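The Tablecloth Years

February 20, 2019

My aunt Saskia Fairweather left me her recipes, all 1,492 of them, on index cards. I have been typing them up since October and I'm now deep into Soups.
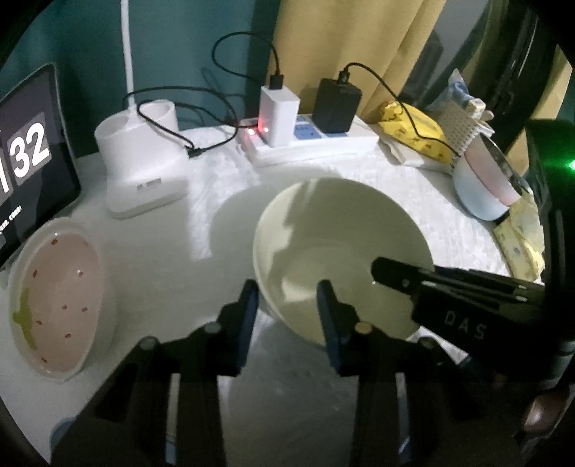
What counts as a recipe

Saskia had a generous view of the matter. One card says "toast" and then, underneath, "butter." Another gives the full method for a lamb stew and ends with the phone number of a man who fixes gutters. There are 18 cards for potato salad, and as far as I can tell the only difference between most of them is how annoyed she was when she wrote it down. Number 11 has "NOT Hoani's way" across the top in red pen. I don't have Hoani's way. I would very much like Hoani's way.

My plan was to do ten cards a night. Ten a night is fine until you hit a card written in pencil in 1974 and then used as a coaster. I spent most of last Thursday on a word that was either "parsley" or "paisley." I went with parsley.

On measurements

She used cups, ounces, handfuls and, for baking, "the blue mug." The blue mug went to my cousin in Zastmont, who won't mail it. I asked her to fill it with water and measure that, and she said she'd get to it. So all the cakes are on hold.

Soup, though, doesn't care. I made the barley one on Sunday and put in twice the barley, and by Monday you could have patched a driveway with it. Ate it anyway. The card says "serves 6 or your uncle."

Where this is going

My brother thinks I should get it printed as a book. I priced it, and then I closed the laptop and went for a walk. For now it's one long document with a backup, and the backup has a backup, and I still keep the cards in their shoeboxes under the bed - a cousin has already asked about the shoeboxes.

Next up is Fish, which is three cards. Two of them say not to bother.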